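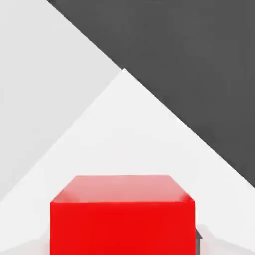 Published by Stovetti Product Information

Brolgate Debate Timing and Speaking Order System

The Brolgate is a timing and speaking order system for candidate debates, hustings and council meetings. It shows each speaker how much time is left, keeps a list of those waiting to speak and gives the person in the chair control of both from one desk unit. It is supplied for sale or for hire, and is suitable for halls, council chambers and small broadcast studios.

The system is made up of a chair's desk unit and separate lectern units. Up to 5 lectern units may be used with one desk unit. Each lectern unit has a time display facing the speaker and a single button for asking to speak. The button does not start the clock and does not open a microphone. Those decisions remain with the chair.

Timing of answers and replies

Opening statements, answers, replies and closing statements can each be given their own length before the event. The chair selects the type of turn and presses Start when the speaker begins. The lectern display then counts down. A short tone may be set to sound when the time has run out, or the display may be left to flash without sound where the debate is being recorded.

If a speaker is interrupted by the audience, the chair may hold the clock and release it again from the same point. Time may also be added by hand. All such changes are kept in the event record, so that a campaign with a question about the time given to its candidate can be shown a clear answer.

Where candidates use an interpreter or choose to answer in more than one language, a separate turn length may be set for those answers. We recommend that organisers agree this with every campaign in writing before the debate.

Speaking order

Requests appear on the chair's desk unit in the order in which they were made. The chair may follow that order, pass over a request or call a speaker who has not asked. A fixed order can be entered in advance for opening and closing statements. The desk unit can also draw an order by lot, and the draw may be carried out in front of campaign representatives on the day.

For council use, members who have declared an interest in an item may be marked on the list. Their requests will still be shown, with a note beside the name, until the item is closed.

Running total

The desk unit keeps a running total of the time used by each speaker. This total is visible to the chair only, unless the organiser chooses to send it to a screen in the hall. Some organisers prefer to keep it private until the close — candidates may otherwise alter their answers to suit the figures.

What is supplied

Chair's desk unit
Lectern units, in the number ordered
2 power leads for the desk unit, one of them a spare
Connecting cables for all lectern units
Carrying case
Printed guide for the chair and a separate guide for the technician

Lecterns, microphones and loudspeakers are not included. The Brolgate does not replace a sound system and should be set up alongside one by a person who knows the hall.

Optional equipment

The Lirnis wall display repeats the countdown in large figures for the audience. It connects to the desk unit by cable and may be fixed to a wall or placed on a stand. A Lirnis display shows either the time remaining or the name of the current speaker; it does not show both together. Organisers who need both should order a pair.

Price and hire

The price of the desk unit with its standard cables is £784, excluding VAT and delivery. Lectern units and the Lirnis display are priced separately, and a written quotation will be sent on request. Public bodies may order by purchase order.

The equipment may be hired for a single event or for the length of an election campaign. Early booking is advised for any period in which local and national contests fall together. Equipment hired for a weekend event should be returned on the following Monday.

Guarantee and repairs

New equipment carries a guarantee of 2 years covering parts and labour. The guarantee does not cover damage caused by liquids, by dropping or by the use of power supplies other than those provided. Repairs are carried out at our MacRitchie workshop, and a loan unit can be requested where a debate has already been announced.

Records and privacy

The event record holds the names entered by the organiser, the length of each turn and any changes made by the chair. It holds no sound or pictures. The record can be copied to a memory stick at the end of the event and should then be cleared from the desk unit, in particular before hired equipment is sent back. Stovetti does not keep copies of event records and cannot recover one after it has been cleared.

Stovetti supplies the Brolgate to organisers of all political views on the same terms. Supply of the equipment does not mean support for any party, candidate or campaign, and our name should not be used in campaign material.

Requests for quotations should state the number of speakers, the place of the event and whether a technician will be present.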